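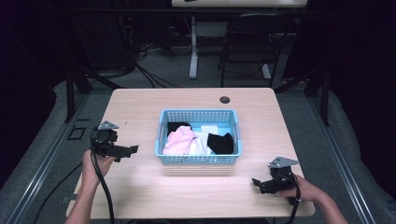

4.2 篮内混放与折叠状态的保持

关于衣物收纳的家政文献里，有一个说法流传很广：衣物在入篮之前先按颜色分开、叠好，后续整理所需的时间就会明显缩短。Wostance手册把它列为基本原则，Jomow收纳指南照抄了一遍，只换了措辞。我们查阅了两份材料所附的依据，没有找到任何计时记录，也没有找到对“明显”一词的说明。本节重新检查这一说法，并对其中我们认为站不住的部分提出质疑。

首先是“叠好”这个词。手册默认衣物只有叠好和没叠两种状态，入户时见到的情形很少这样整齐。图2中浅蓝色带方孔的塑料篮放在浅色木纹桌面上，篮内左前方是一件揉皱的浅粉色衣物，中部和靠后处是一块折过的白色织物，左后角塞着一块黑色织物，右侧另有一块黑色织物，折边高出篮沿。按手册的分类，这只篮子既不能归入“已整理”，也不能归入“未整理”。编码员若被迫二选一，结果多半取决于先看到哪一件。我们在预编码阶段就遇到了这种分歧，两名编码员对同一只篮子给出相反的判断，双方都能从编码手册里找到理由。

图2 篮内混放：揉皱与折叠的织物处于同一容器，深浅颜色相邻。

为此我们放弃了二分法，改为逐件记录。每件衣物分别标注颜色深浅、是否可见折线、边缘是否超出篮沿。这种做法的代价很清楚：记录时间变长，而且压在下层的衣物无法从上方判断，只能记为“不可见”。有审稿意见建议把“不可见”一律按“未折叠”处理，我们没有采纳。看不见的东西究竟叠没叠，从上往下看是得不出结论的，这样补值只会让混放篮显得更乱，恰好朝着手册想要的方向偏。

入户记录在Rurnska进行，五月开始，持续6周，共得到112户的有效材料。招募通过社区公告完成，愿意让人进门查看衣篮的家庭，恐怕本来就比较在意整理，或者至少不介意别人评价自己的整理。我们没有办法纠正这一偏差，后文凡涉及比例的地方都应当打折扣来读。

其次是颜色。手册主张深浅分篮，理由写的是“便于辨认”。这一条在洗涤之前或许有道理，染色的风险也确实存在，可是手册把同一理由原样搬到了收叠阶段，这里的逻辑就很薄弱。收叠时衣物要一件件拿出来，深浅相邻反而使边界更清楚；真正难分的是同色衣物叠在一起，例如数件黑色衣物挤在一处，袖口和下摆互相缠绕，要提起来抖开才知道拿到的是哪一件。受访者谈到这一点时说法相当一致，抱怨最多的是深色袜子和深色打底衫，几乎没有人抱怨黑白混放。当然，抱怨的多少也受提问方式影响，我们的访谈提纲里恰好有一问涉及“最难找的衣物”，这可能把回答往小件上引。

第三是篮子本身。Jomow指南断言带孔篮优于实壁篮，认为透气有助于“保持衣物状态”。“状态”指什么，指南没有交代。如果指气味，本研究没有测量，不作评论。如果指折痕，那么孔洞的作用大概很有限，决定折叠能否保住的主要是装填的高低和取放的次序。折好的织物一旦被放在揉皱的衣物旁边，侧面缺少支撑，再往上添几件，折边就容易翘起或散开。带孔篮还有一个常被忽略的麻烦：扣子和细带会勾在孔里。有几户提到过这一点，指南对此只字未提。

Zarei量表是目前引用较多的家务负担工具，我们也用了，但用得并不放心。量表要求受访者估计每次收叠衣物所花的时间，多数人给出的是整数，而且偏爱“二十分钟”这样顺口的回答。对其中一部分家庭，我们在征得同意后计了时，所得时长与自报时长的对应关系很松散。有人报得长，是因为把找衣架、接电话、和孩子说话都算了进去；有人报得短，是因为只算了坐下来叠的那一段。前者的算法未必错误，家务本来就是夹在别的事情中间做完的。问题在于量表把两种算法加在同一栏里，再据此比较“分篮家庭”和“混放家庭”，得出的差异有多少属于篮子，有多少属于算法，谁也说不清。

计时材料中，混放篮的收叠时长有超过20分钟的，分篮家庭中同样有。把各户按件数大致排开之后，两组的分布重叠得很厉害。我们不据此宣称分篮无用，样本的构成不支持这么强的结论，计时的家庭也没有经过随机分配。可以说的只是，现有材料没有显示出手册所许诺的那种“明显”缩短，而且分篮所节省的时间即便存在，也应当扣除入篮时多花的功夫。手册的算法从衣物出篮开始，前面的分拣被当作没有成本。一户人家若每晚都要站在几只篮子前辨认深灰算深色还是浅色，这段时间理应记在账上。

还有一个较小的疑点与桌面有关。几份指南都要求把篮子放在桌上操作，说这样可以减少弯腰。我们同意弯腰会减少，不过篮沿随之抬高，取篮底衣物时手臂要越过篮沿向下伸，个子较矮的受访者对此颇有怨言。有人干脆把整篮衣物倒在桌上，倒出来之后，原先折好的几件也就散了，前面关于“叠好再入篮”的讨论对这些家庭没有意义。编码时我们把倒篮单列一类，没有并入“混放”。是否应该并入，组内意见至今不一，下一节的敏感性分析分别报告两种处理的结果。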